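2 Planning the purchase of your cell

Please read this section before you place the order. It was written by Elínborg Toft and checked by Nigel Gosling. It is valid for the Okix kit, with or without the Mako controller.

2.1 Measure the place

1. Choose the table where the arm will stand. The table must not move when you push it with one hand.
2. Measure the free area in front of the arm base. For the standard arm you need 100 cm of free width.
3. Check the distance to the power socket and write it on the order sheet.

Note: The cables in the kit are 156 cm long. Longer cables must be ordered separately, and in December the delivery is slow.

2.2 Prepare the budget

1. Write the price of the base kit in the first line. On the list of 2018-09-08 it is 908 euros without tax.
2. Add the wrist camera set, 363 euros, if you want to record the work from the side of the gripper.
3. Add one pair of spare fingers. The gripping surface gets worn with use, and we consider it as a consumable part.
4. Add the work board. A dark matte board is recommended when your parts are white or light.
5. Leave some money for sample parts. Plotamitz sells them in small bags, but you can also print your own.

Caution: Do not buy the fingers before you know your smallest part. Fingers which are too wide can not pick up a small gear when other parts are near to it.

2.3 Make a trial before you order more

1. Ask your dealer for a trial day. Ásgeirsdóttir offers it in its own workshop.
2. Bring your real parts with you, also the difficult ones.
3. Put one part on the board with free space on all sides.
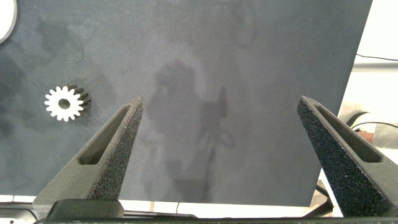 4. Repeat the trial with the part in other positions, and write down each result, also the bad ones.
5. Compare the results with your order sheet. If the part slips often, ask for another finger surface before you ask for a stronger gripper, as the price difference is large.

Caution: Keep your hands away from the fingers when the motor is on.

Note: The cost of the trial day is taken off your invoice if you order within the same quarter. Send the signed trial report together with the order sheet.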